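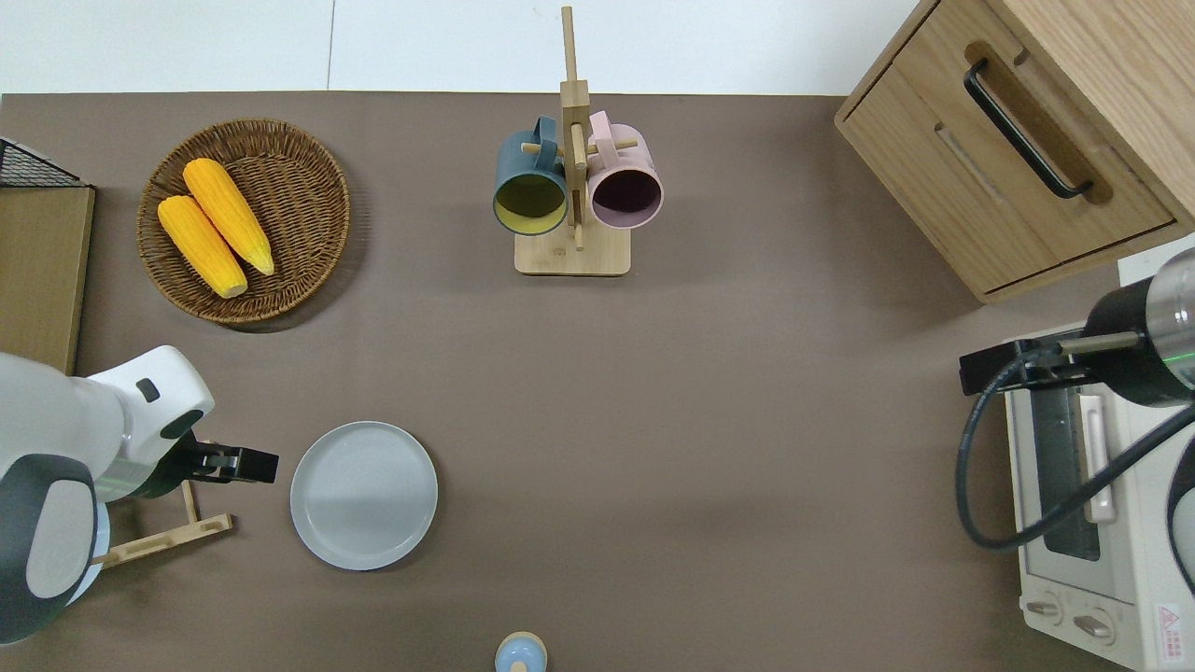

Where do you keep mugs when the cupboards are full?

Hang them on a mug tree, and stand it toward the back of the counter where your elbow won't catch it. Keep only the mugs you drink from every day on it and find a box for the others.

I got that one from a reader in my building's laundry room, of all places, and I gave her such a long answer that my dryer finished and somebody took my clothes out for me. So I figured it could be this month's item. Hello again from the Gavmont building, everybody, and happy new year to the people who joined the Counter Space letter over the holidays (hi! there are more than 400 of you now, which is wild to me).

If you're new, I'm Ebise Jemal, I live in Vumham, and I write about kitchens where there isn't enough room. I'm no designer. I worked the front counter at Gebreyes Bakery for 11 years and the thing I picked up there, besides a permanent sweet tooth, was how to keep a small surface working while a lot of stuff goes across it.

So, mug trees. I put off getting one forever. My mother had one, a wobbly metal thing with a duck on top, and I associated it with getting yelled at. But the plain wooden kind with a square base is a different animal. It's light colored, it doesn't shout, and the pegs hold a mug by its handle so the opening ends up tipped down and the dust stays out. I love the way a dark teal mug with a yellow inside looks next to a pink one with that deep maroon inside. You don't see the inside of a mug when it's shut in a cupboard! I'd pick mugs for the lining now, I really would.

A couple of things I've learned about loading one. Heavy mugs go low if you've got the choice, and if you only have a pair up, put them on opposite sides so it doesn't lean. Check the handle before you buy, too. Those chunky ceramic handles you can barely get a finger through won't go over a peg, and I own a beautiful soup mug that lives on top of the fridge for exactly that reason.

Then there's the basket question

A reader wrote in asking if a fruit bowl is a waste of counter. I say swap the bowl for a shallow round wicker basket and put whatever you're eating this week in it, fruit or not. Corn on the cob looks terrific in one. So do onions, lemons, and the little bag of garlic you always forget you bought. The basket is light enough to pick up with one hand when you need the room, and when you wipe under it you can give it a shake over the sink on the way back.

The only rule in my house is that it has to be shallow. A deep basket turns into a place where potatoes go to grow legs. I found one in there last May that I'm still not ready to discuss.

Line it or don't line it, I go back and forth. I had a roll of Vikix shelf liner left over from doing the drawers, and I cut a circle out of it using a dinner plate as the guide, and it worked fine until I got tired of looking at it. Now I use nothing, and I take the basket outside and brush it with an old toothbrush every so often. If you're keeping fresh corn in the husk, put it in the fridge and save the basket for things that like being out.

Toaster ovens, and where the heat goes

I got more mail about toaster ovens last time than about anything I've ever written. You all have opinions! The short version of my own opinion is that if you cook for one or two people, a toaster oven earns its spot more than a coffee machine does, and a white one somehow takes up less room to the eye than a black one, though I've measured and of course it's the same.

What people get wrong is where they park it. It needs air at the sides and the back, so read the booklet for yours, find the number for clearance, and then do what it says even if it ruins your plan. Mine ruined my plan. I had it tucked under a shelf with the paper towels on top (I know, I know), and I moved it the same evening I finally read the booklet. It also has to reach an outlet with no extension cord, and that decides the corner for you most of the time. Start there. Put the toaster oven where the outlet is, and let everything else in the kitchen find its place afterward.

And leave yourself a landing spot. By that I mean a bare patch near the door, big enough for the tray, with something on it that can take a hot pan. I use a cork square. Before I had the cork square I used to stand there holding the tray in my mitts and turning in a slow circle like a lighthouse.

Cleaning it, while I'm here: pull the plug, let it cool all the way down, take the crumb tray out and wash it in the sink with the regular dishes. The glass gets a paste of baking soda and water, left on while you have a cup of tea, then wiped off with a damp cloth. Don't scrub at the printed labels, you'll want to be able to read those later.

The big brown mat

Okay, this is my favorite part. I've become a person who has feelings about table mats. I don't mean place mats, I mean one great big mat that goes over nearly the whole table, so that only a bit of the white edge is left showing. I like brown for it. Crumbs from toast disappear on brown until you get around to them, coffee doesn't scare you, and pale dishes look wonderful on it. A gray-blue plate on a brown mat is a nicer thing than most of what I've paid to have framed.

The mat does a job as well, it stops things sliding. Rack, basket, mug tree, they all stay where you set them down. It takes the clatter out too, and if you live under somebody or over somebody you know what that's worth. I share a wall with a man who practices the trombone, so really I could drop a cast iron pan in here and he'd never know, but I like a quiet kitchen in the mornings.

To get the size right, measure the table, then take a little off every side so the mat doesn't curl down over the edge. Cut it flat on the floor with a long ruler and a fresh blade. I did mine with kitchen scissors and one side of it looks like the coast of Norway. That's the side against the wall.

Every week or so I move the small things off, roll the mat up from one end, and wipe under it. Water gets in there. You won't see it but it does, and if you've got a painted or wooden table you'll be sorry if you let it sit.

Plates standing up

A wooden dish rack on the table is where I win people over or lose them completely. My sister thinks a dish rack belongs by the sink and anything else is chaos. My feeling is that if you own a small number of plates, the rack can be the cupboard. You wash, you dry, you stand the plates up in it, and they stay there until supper. I haven't opened a cupboard for a plate in ages.

You do want wood and you do want the plates to stand upright with space between them. Stacked plates trap water and then you get that smell. The wood needs a bit of looking after: I rub mine down with mineral oil when it starts to look thirsty, let it soak in overnight with nothing in it, and wipe off whatever's left in the morning. If the bottom rails start going dark, your plates are going in too wet, so hand dry them a little first.

When it's time to set the table I take the plates from the front of the rack and work toward the back, and clean ones go in at the back. We did this at Gebreyes with the cake plates, so that the same poor six didn't get all the wear. At home it mostly means my chipped one comes around on a regular basis and I get to be fond of it again.
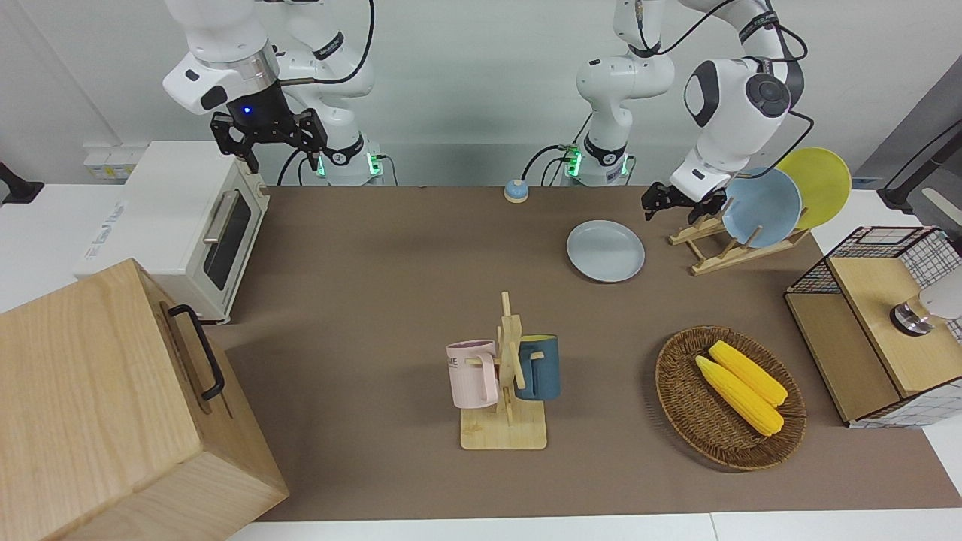 A wooden box that earns its keep

I have a soft spot for a plain light wood box with a black metal handle. You can hide so much in one. Dish towels, the good scissors, the instruction booklets, birthday candles, all that flat and floppy stuff that never looks right anywhere. If you can find one with a drawer in it, even better, you can leave something on top and still get inside.

Look at the handle before the wood, is my advice. A decent metal loop or bar you can get your whole hand behind will last, and little knobs work themselves loose and roll under the stove. If the one you have came with bad hardware, swap it out. Measure between the screw holes first and write it on your hand. I've gone back to the store over that more than once.

Next time

I'm doing spice jars, and I'd like to hear from you if you keep yours in a drawer, lying down, with the labels facing up. I've been told it's life changing and I'm suspicious. Send me your setups and your complaints, and tell me if you want yours kept out of the letter.

Also, the swap shelf in the Gavmont lobby is open again and there's a muffin tin and a stack of saucers on it as of this morning. Please take the saucers. I'm the one who brought them down and I'm this close to carrying them back up.

Ebise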